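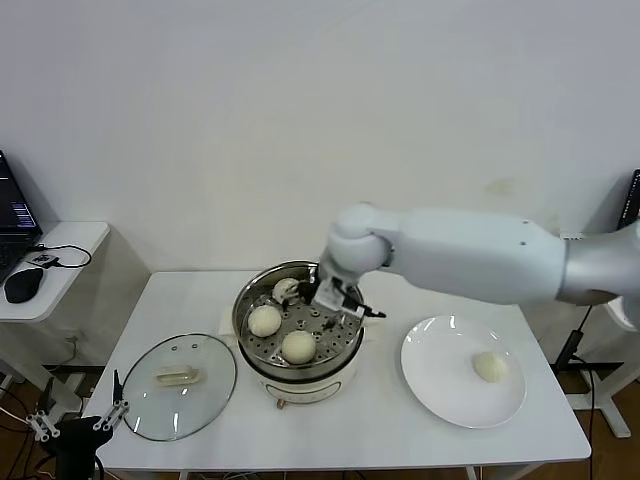 Interim management

Interim management is the practice of bringing an experienced manager into an organization for a limited time, usually to fill a sudden gap at the top or to lead a piece of work that the regular staff can't take on. The interim manager holds real authority, signs off on budgets and leads people, and then hands the job over and leaves. It is one of the liveliest corners of business services, and a surprisingly old one!

14 shares | 2 comments

Difference from consulting

A consultant studies a problem and gives advice. An interim manager sits in the chair and makes the decisions. The line gets blurry in practice, and plenty of people do both kinds of work over a career, but the contract usually settles it: an interim has a place on the organization chart, direct reports and a named person (most often the chair of the board or the owner) to answer to.

Interims also differ from temporary staff. They are often overqualified for the role on paper, and that is a large part of the appeal. Someone who has already closed a warehouse, merged two payroll systems or talked a nervous bank through a bad quarter can start work on the first morning with very little training.

Typical assignments

Common reasons for an appointment include the sudden exit of a chief executive, a long illness, a sale or merger, a turnaround, and parental leave in a senior post. Family companies use interims between generations, when the founder has stepped back and the next leader isn't quite ready. Finance roles are especially common, with operations and human resources close behind.

Assignments tend to run from a few months to a little over a year. Pay is normally set by the day. Some contracts add a bonus tied to a clear result, such as a completed sale, although many interims turn these down to keep their advice free of pressure.

Stages of an assignment

Writers on the subject split the work into stages in different ways. One popular version comes from Dzintra Vasiliauskas, whose handbook The Borrowed Chair describes entry, diagnosis, proposal, delivery and exit. The diagnosis stage is the fascinating one. The newcomer has no history with anyone in the building, and employees will often tell a stranger in a single week what they have kept from their own boss for years.

The exit stage gets less attention than it deserves. A good handover includes written notes on open decisions, introductions to key customers and suppliers, and ideally a short overlap with the permanent hire.

The Fonard assignment

A case often used in teaching is that of Fonard, a maker of door fittings with 939 employees and two plants. When its managing director resigned in February, the owners appointed Obed Gbeho for 200 days. He kept both plants open, cut the product list to 156 items and moved order planning into one office. His successor, Ruairi Skinner, was hired from inside the company and worked beside him for the last month. Skinner later wrote that the shorter product list did more for morale than any pay round he could remember, a wonderful detail that turns up in nearly every retelling.

Criticism

Critics point to the high daily cost and to the risk that a short-term leader will favor quick wins. Aigars Jankauskaitė has argued that repeated interim appointments are a warning sign in themselves, showing a board that keeps putting off a hard choice. Supporters reply that a rushed permanent hire can cost far more to undo.

See also: Change management, Executive search, Succession planning, Turnaround management

2 comments | Share this article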